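I had meant to write this in April, when the Niskanen starter kit was still in its box, but the garden got in the way and then my sister came to stay, so you're getting it a bit late and with more opinions than I'd have had back then!

For anyone new, Niskanen is the practice pack that Dostau sell for people who already have an arm and want something sensible for it to do. You get a small chest of drawers, a padded cover for the table, a booklet of exercises and 100 days of help by email. It cost me 415 euros with postage, which made me wince, and I did put it off for a good while. Elsa Ojala talked me into it over a very long lunch.

The drawer exercises come first in the booklet and I've spent far more evenings on them than on anything else.
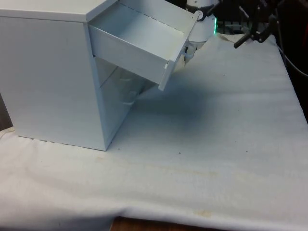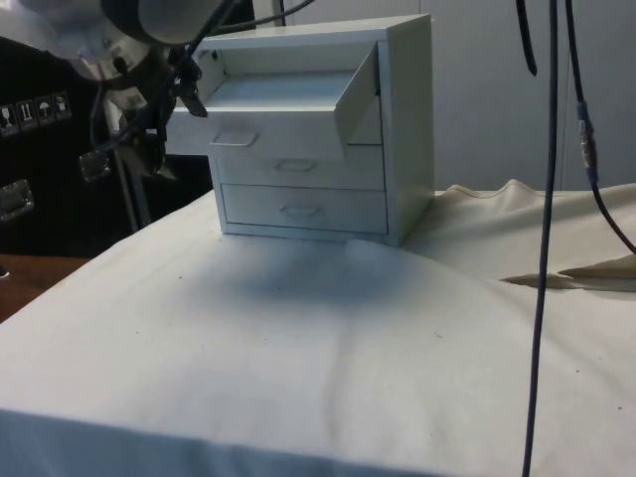
White drawers, white cloth, and the top drawer at an angle in both.

My main grumble is with the booklet. It tells you to pull straight back and leaves it at that, with not a word on how far to go before the weight of the drawer starts to tip the front down. I wrote to the help address and got a lovely, patient reply from Teemu Heiskanen, who suggested a shorter pull and a lower grip, and sent me two extra pages that really ought to be in the printed copy.

The cover is nicer than I expected, soft and thick enough that I don't worry about knocks, though it does show every mark and I wish they'd offered it in grey. The chest is light — lighter than I'd like, if I'm fussy — and I may put a bag of rice in the bottom to steady it.

Would I buy it again? I think so, yes, but I'd wait for the next printing of the booklet. Jadwiga Olszewski has asked to borrow mine in the meantime, so she's having it once I've finished the chapter on closing.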